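Reading order for the Korngate books?
Posted by Dagný Þorgeirsson, June 2024

My library in Budcombe has four of the five Korngate novels and I can't work out where to start. The spines aren't numbered. The one called Engelbrecht looks like a prequel but the copyright page says it came out fourth. I mostly read crime and don't have much patience for horror that spoils its own ending. Does it matter if I read that one first? Also, is the novella worth tracking down?

Kamran Ahmadpour
Read them as published and leave Engelbrecht where it is. It's set 32 years before the others, but it assumes you know who is buried under the mill, and the first book spends most of its length keeping that from you. I read it first by mistake and the second half of book one fell flat.
The third is the slow one at 587 pages. Chapters about the flood can be skimmed. The novella is only sold in the ebook bundle as far as I know – my library had to request it and it took until October. It covers the sister's trial, so if you favour crime you'll probably like it more than I did. Read it after book two.
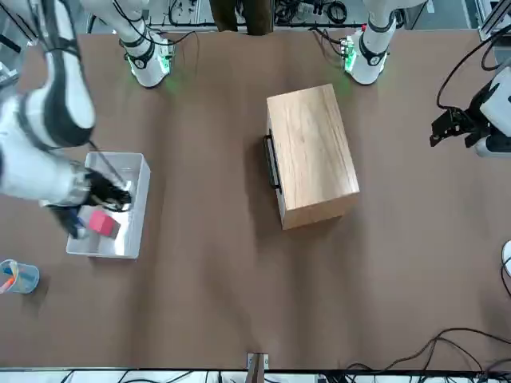
Two white robot arms at a worktable, one reaching into a plastic bin.

Genovden
I started with Engelbrecht and was fine. You find out about the mill early but the colour and the setting are the main thing in these anyway. Don't bother with the audiobook of the second one, the narrator changes and all the names are pronounced differently. Not sure about the novella, haven't read it.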